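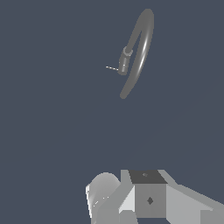 Wrist view in the Sturnden sim, hook part with side pin, gripper below. Gripper not touching it.

December, started 9:40

Evaluating the Jendia grasp kit, trial license. Question for this month is whether we buy it for the Henao cell or keep writing our own grasp poses by hand. Everything today is in simulation.

Setup. Kit installed on the second try. The first install failed on a path with a space in it and the error message didn't say so. Imported our gripper model and the hook. The hook comes in as plain gray with the default shading, and I left it that way. Background is the stock blue. Gravity off for the part so it stays where I put it while the planner works.

The importer wants one mesh per part. Our hook file had the sleeve and the pin as separate bodies, so I merged them and exported again. Check that the pin survives the merge. On my first export it was dropped without a warning, and the planner then offered grasps that went straight through where it should be.

Run 1: 400 candidate grasps requested, default settings, collision check against the whole part. 323 came back as reachable. Looked through the top of the list. Most of them close on the long arm of the loop, which is fine for picking but no good for hanging the part on the Furkik rack, because the fingers end up where the rack peg has to go.

Run 2: same request, with a keep-out box drawn over the opening of the loop. 202 left. Better list. The high scores are now on the lower end of the hook and on the sleeve. I don't like the sleeve ones. The pin is thin and the score doesn't seem to care how close a finger gets to it. There is a clearance setting under advanced, default 4 mm, but it applies to the whole part and can't be set per feature. Asked Jendia support by email whether this is planned. No reply yet at 3:15.

Camera: the wrist view in the kit is useful for checking approach direction. The near plane is set too far out by default and slices the fingers. Change it in the sensor file, not in the viewer, or it resets on reload.

Compared with our own script: ours gives fewer poses and takes longer to set up for a new part, but we can tag the pin as no-touch. With the kit I would have to draw a second keep-out box around the pin and move it by hand every time the mesh changes.

To do
- second keep-out box on the pin, repeat run 2
- try the hook tilted the other way
- gravity on, see if the tail-end grasps still hold
- get the price for one seat without the vision add-on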